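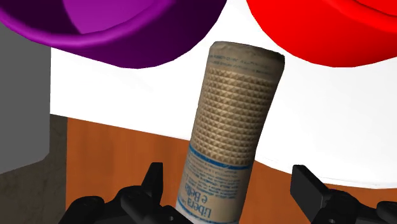 Equipment Planning for the Student Manipulation Bench
Final Report, Project Group 11
Prepared by Iresha Seneviratne for the group
Submitted February 28, 2019

1. Purpose of the report

The department asked the group to prepare a purchase plan for one robot arm, one gripper and the related bench equipment, to be used by second-year students in the handling course. The plan was to stay within a ceiling of 3000 dollars for everything except the arm, which is paid for from a separate equipment line. This report sets out what the group recommends, what it considered and rejected, and which questions remain open.

2. Method

The group did not have a physical arm during the planning period. Gripper choices were therefore studied in simulation, using household items placed on and near flat surfaces. The items included bowls and a cylindrical container labeled "Libera e Bella". The container was of particular interest to the group. A cylinder lying at an angle between two fingers requires the gripper to approach along the correct line, and a finger that is too short or does not open far enough limits the choice of approach.

Each gripper under consideration was modeled from the dimensions in the supplier's data sheet. The group ran 28 trials for each model, with the same starting positions. The results were used to set minimum requirements for the purchase. They were not used to predict how well a real gripper would perform, as friction and the weight of the items were only estimated.

3. Requirements

The following requirements were agreed with the course instructor in December.

Two opposed fingers with replaceable fingertips.
An opening wide enough for the largest cylinder in the item set, with clearance on both sides.
A mounting plate that fits the department's existing bolt pattern.
Spare fingertips available for separate order.
Delivery within 12 weeks of the purchase order.

The group also discussed a wrist camera. It was left out of the list of requirements and is treated as an option in Section 5.

4. Suppliers considered

Memard offered a two-finger gripper with cable, controller and mounting plate as one package. The quotation was complete and the delivery time was acceptable. Spare fingertips are sold in pairs.

Plurnetti offered a similar gripper at a lower price. The mounting plate and the controller were quoted separately, and once these were added the total was higher than that of Memard. The group had first ranked Plurnetti in first place on the basis of the gripper price alone and corrected the ranking after a second reading of the quotation.

Zudell offered a suction tool. Suction was rejected for the main purchase. Several containers in the item set have raised patterns or uneven outlines, and the group could not show that a cup would seal on them. The tool may be of interest to a later project on flat packaging.

Fakir does not sell grippers but supplied a quotation for the bench, guarding and emergency stop. It was the only firm to include installation.

5. Recommended budget

Gripper package, Memard: 1,480 dollars
Two pairs of spare fingertips, Memard: 140 dollars
Bench, guarding and emergency stop, Fakir: 960 dollars
Household test items: 85 dollars
Reserve: 335 dollars
Total: 3000 dollars

The reserve is intended for shipping and small parts. A wrist camera cannot be paid for from it, and the group recommends that the camera be requested next year -- after one term of use has shown where students need it.

6. Open questions

The Memard quotation does not state whether the controller software may be installed on more than one computer. The group has written to the supplier and had received no reply at the time of submission.

The bench from Fakir is slightly deeper than the space marked on the laboratory floor plan. Either the storage cabinet must be moved or a smaller bench must be quoted. Moving the cabinet is the cheaper choice, subject to approval by the laboratory manager.

The simulation files, the supplier quotations and the trial records are stored in the course folder under the group number.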